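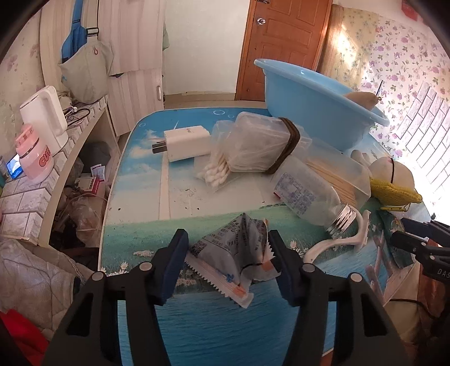 Jaws open over a crumpled snack wrapper, left on the oilcloth.

Gripper says it's open when it's closed, and now the arm pushes packets into the table
Flenik Community > Hand-held grippers > Faults and safety

Cristóvão Correia
Hello everyone, and sorry in advance for the length of this. I've been reading the forum since June and have learned a great deal from you all, so I finally have to ask for something myself.

I record household pickups with a pair of hand-held grippers, one in each hand, and the recordings go into a small project called Vokine, where an arm tries to learn the same moves. Snack wrappers and flat packets are my current subject. They're a lovely challenge, all crinkle and no thickness, and you have to come down nearly flat on the table and pinch the edge before it scoots away from you.

For the first few weeks everything was fine. Then, going back through the recordings (307 of them so far), I found 39 where the jaw opening simply stops changing partway through. In the video the fingers close on the packet and up it comes, pretty as you please. In the numbers the jaws never close at all. They sit at wide open until I put the gripper down, and on the next recording they may or may not be back to normal. It's always the same gripper, too, never its partner.

I might have just thrown those away and moved on, but I'd already used some of them. When we tried the result on the arm it came down over a wrapper with its fingers open, didn't pinch, and kept on going down until the pads were pressing hard into the tabletop. My wife was standing nearer to it than I would have liked. I hit the stop button, nothing broke and no one was hurt, but it gave us both a fright and I haven't powered the arm up again.

What I've tried: restarting, a different cable at the computer end, recalibrating open and closed, and wiping down the pads. Recalibrating helps for a little while – or I think it does, it's hard to tell with a fault that comes and goes. Is this a sensor on its way out? And is there some way to rescue the 39, or are they gone?

Raquel Frade
Hi Cristóvão, and please don't apologize, I'd much rather have the long version! First of all I'm very glad you're both all right. Leave the arm off for now, you did exactly the right thing there.

I'd split this into two problems, and I'd do the arm first even though it isn't what you asked about. A bad recording should never be able to push an arm through a table. Whatever the jaw numbers say, there needs to be a floor on how far down the wrist may travel and a limit on how hard it may press, and both of those should be set on the arm's own controller, where your learned program can't argue with them. For flat things on a table I set the floor with a steel ruler: lower the arm by hand to where the finger pads just kiss the surface, write down the height, and make that the floor. Check it at all four corners as well as the middle, tables are hardly ever level. Then tape a line on the ground and have everybody stay behind it while the arm has power, with the stop button on your side of the line. I've got two kids and a very nosy dog, so my line is a long way back.

Now the gripper. A sensor that's really dying usually gets noisy first. You'd see the number jitter and jump. Yours freezes on a single value and recovers, which sounds to me more like something that loses its grip on the shaft, or a cable that lets go when you turn your wrist a certain way. Here's what I would do, in this order:

Start a recording with nothing between the fingers and open and close slowly for a minute, holding the gripper perfectly still.
Do it again while gently wiggling the cable where it enters the body. You say you swapped it at the computer end, but I'd be more suspicious of the other one.
Do it a third time with the wrist rolled as far as you'd roll it for a real packet.
With the power off, look closely at the linkage pivots and between the pads. I can see small dark specks and crumbs on your table cover, and anything that small can work its way into a joint.

If the number freezes only in the second or third test, it's the cable. If it freezes in the first one, write back and tell us whether the fingers felt any different in your hand when it happened.

dam_fixes
Mine did this. Bought a new one. Problem went away, wallet also.
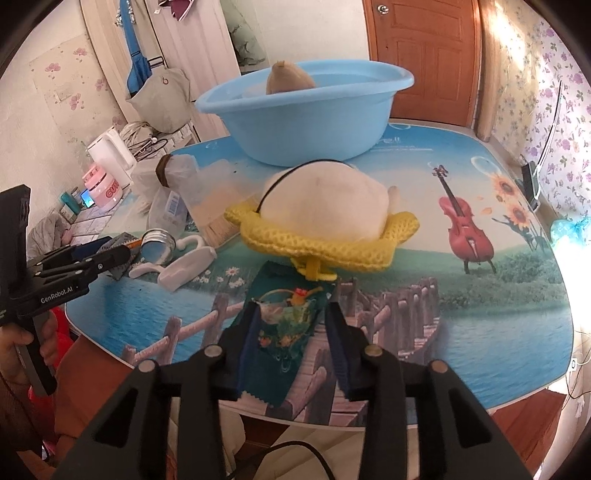
Page 2 of 2

Cristóvão Correia
Raquel, thank you, what a kind and thorough answer. I've added another picture, with the green packet between the fingers, and you can see that I work pretty close in to the other things on the table. I ran your three tests last night after supper. The first was perfect. The second was perfect too, which disappointed me a little, I'd been so ready to blame the cable. On the third one it froze at about two o'clock on the roll, and it did it again every time I went back there. With the same roll and no pull on the cable, still frozen. The fingers felt exactly the same to me all the way through.

Raquel Frade
Well now, that's the best kind of fault, one that happens when you ask it to! If it depends on the roll and not on the cable pull, I'd open the body (power off, cable out) and look at how the sensor's little connector is seated inside. On the one I repaired for our club in Clondham, the wire was just long enough when the gripper was upright and 8 mm too short once you rolled it. I rerouted it around the other side of a post and it has behaved ever since. Yours may be built differently, so take a photo before you unplug anything, and if you find you have to force something, stop and ask the people who sold it to you.

One more thing from that second picture. The yellow knitted piece has strands hanging down right behind the packet, and there's a thin black cord looping over the cream-colored thing it's wrapped around. I don't think either one caused your fault, but I wouldn't want them there when the arm goes back on. A finger that catches a loop will drag the whole lot along with it. Move them well back, or tuck the ends under.

As for the 39, I wouldn't try to rebuild the jaw numbers from the video. I did that once for a batch of 200 and spent longer on it than re-recording would have taken, and I never fully trusted them afterward. Set them aside in their own folder. What you can do is make a quick check for the next lot: if the opening doesn't change at all between the start of a pickup and the lift, flag the recording and look at it yourself. Retrain without the bad ones, and do the first runs on the arm at its slowest speed with nothing on the table.

Cristóvão Correia
Opened it up this afternoon. The wire wasn't short, but the connector was sitting crooked and I could rock it with a fingernail. Pushed it home, closed everything up, and rolled it every which way for ten minutes without a freeze. I'll give it a week of recordings before I call it fixed. The floor height is set on the arm, and my wife has picked the spot for the tape line herself – it's in the hallway.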